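Re: [plain-rooms] Tape marks on tables, second try

Eun-ji, thanks for writing it all out. I have read the Kustero booklet twice now, and I still don't believe in it. White table, a yellow cup, a red mark and a blue mark, and a drinks can for good measure.
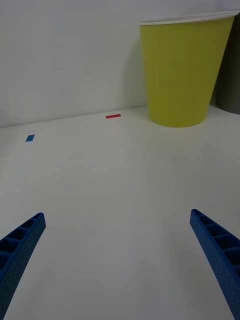
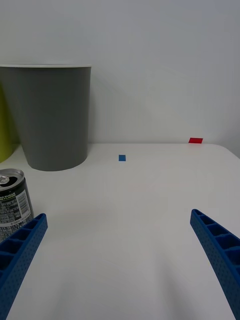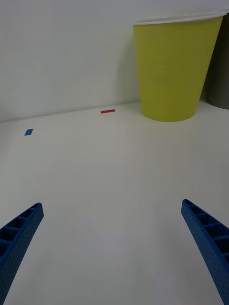

Eun-ji Baek wrote:

> The idea is that a white top shows you everything, so you may as well
> use that. You pick the things that are allowed to live on the table
> (I allow 2) and each one gets a bit of colored tape where it stands.
> At the end of the evening, anything on its mark stays and anything
> off its mark gets put away. It takes me less time than making tea.
> I've kept it up since April and the table has been clear every
> morning. Before that I had mail on it, and keys, and half of
> Ha-neul's sewing.
>
> Does anyone else on the list do this with a bigger table? Man-sik says
> it won't scale.

Man-sik is right, but I'd go further than he did. My trouble starts with the word "allowed." If you own a table and only two things may live on it, of course it looks clear. You could skip the tape and get the same table. What cleared yours was moving the sewing, and you say so yourself in the next sentence but one. Where did the sewing go? I ask because when I cleared my own table, all of it went to the top of the dresser, and the dresser has been a disgrace ever since.

Second, the tape. Small pieces are easy to miss once you've put a newspaper down over them, and a large piece is just one more thing on the table. The booklet wants a square for cups and a strip for "tall items," and doesn't say what makes an item tall. Is a can tall? Mine never gets a mark because it's supposed to go out to the recycling, and so it's the one thing that sits there for two days.

Third, glue. Octavio Garrido asked about this on the list back when the booklet first went around and never got a reply, so I'll ask again. What does tape do to a painted white top after a year? I had a Gremska side table with a price sticker on it that I left too long, and there is still a dull patch the exact shape of the sticker. I tried Potari on it, then dish soap, then cooking oil, then Potari again. The oil helped a little. If anyone has pulled up tape that has been down a full year, I'd like to hear what the finish looked like underneath, and what kind of tape it was. "It comes right off" from somebody who put it down last month won't persuade me.

I'll give the method one thing. A plain white top against a plain white wall does make you notice a stray cup. I had a dark table for most of my life and could lose a whole set of coasters on it. So if you told me the white table was doing the work, I'd go along with that. It shows crumbs and rings, too, and I now wipe it more often than I ever wiped the old one.

As for the 500-page sequel Kustero has coming, the one with a chapter on kitchens, I'm not buying it. Ha-neul, you said you might. If you do, could you look up whether it says anything about cups that move around? Ours goes from the table to the sink to the windowsill and back, and I can't see which of those should get the mark.

Man-sik, you mentioned you'd tried a tray from Byun before you gave up on the tape. Was that any better? A tray at least lifts off when you want to wipe - and nothing gets stuck to the paint.

Tudur Watkins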